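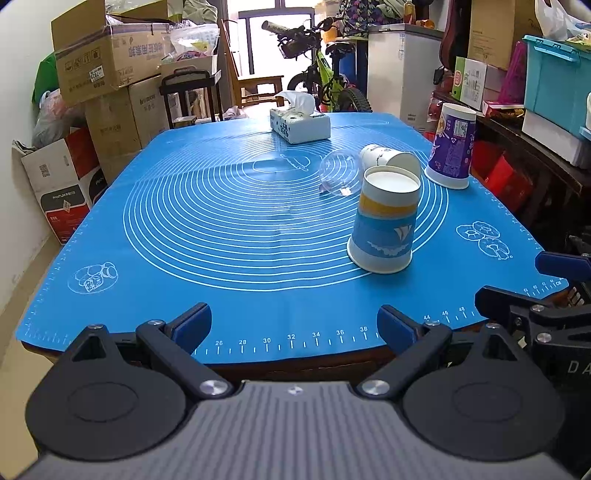

May 2019, notebook, open day at Jarnemau

I write this the same evening, so the order of things is maybe not perfect. The visit was to the Jarnemau open day, the part where visitors can try the hand-held grippers themselves. I went for our group at Lumotwood and I wanted mainly to know how the table is prepared, because our own table gives us trouble with repeatability. They work on a blue baking mat with a centimeter scale along the near edge and white circles printed in the middle. I like this very much. With such a mat one can say "cup on the third ring" and the colleague understands, and it costs almost nothing. The objects were also simple: paper cups, a clear round plastic one, a pack of tissues at the far end. The sailboat cup was upside down, the one with the small plant-like marks was lying on its side.

The task had the name Cluson on their sheet. Pick up one cup, put it on the circle that the sheet tells, let go, take the hand back. The same person holds both grippers, one in each hand. Before I started they asked me to close and open the jaws slowly a few times in the air, and to speak the start word aloud. I forgot the word on my first try and we had to begin again.

My notes from holding the tool:

The weight is more in front than I expected. After a while I feel it in the wrist, not in the fingers.

I squeeze too hard. A paper cup forgives very little. They told me to stop when the pads touch and then wait one breath. This helped.

The wide end of the cup is a bad place to take from. I had better results a little over the middle of the wall, with the two pads at the same height.

The person beside me closed too early every time and pushed the cup away. I did the same with the left hand, so I cannot say it was only him.
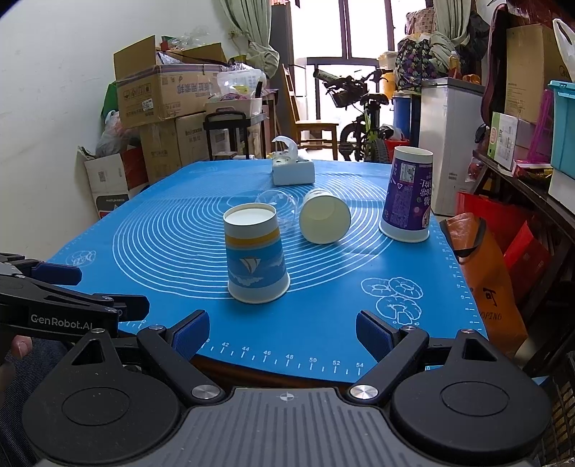

Placing the cup upside down makes a different task from placing it upright, and I think we did not separate these well in our own tests in October. In upright position the hand comes from the side and the rim is free. In the inverted position the wide rim is at the bottom and the wall becomes narrower going up, so the pads want to slide upward when one squeezes. The sailboat cup stands on its rolled rim directly before the open fingers, and from this side the approach is easy. The purple cup is taller and near the edge of the mat, and there I had to turn my whole shoulder. For the cup which lies on its side I found no comfortable way with one hand. With two hands it goes, but slowly.

Then there was a short talk. They showed the counts for Cluson: 2,785 recordings made until now, and 638 of them put aside after checking. I asked for the most common reason. The answer was that people let go before the cup is really standing. I asked also if they keep the bad ones, and yes, they keep them in a separate folder with a note. We delete ours. I would like to discuss this.

What I did not understand: how they align the clocks of the left and the right tool. The explanation was fast and there was noise from the next group. Sinaga is the name of the program which does it, I wrote at least that. To ask by mail.

For our side, to do:

Buy 2 mats with printed scale, same type, so that one can be replaced without new measuring.
Write on the task sheet if the cup is upright, inverted or lying.
Try a lower table. Mine is too high for this kind of wrist work.
Make a folder for rejected recordings, stop deleting.
Send the question about Sinaga.

Added later: the mat had some light creases. I forgot to ask if they fix it to the table with tape. Our first mat will be tested without tape, and I will note here if it moves.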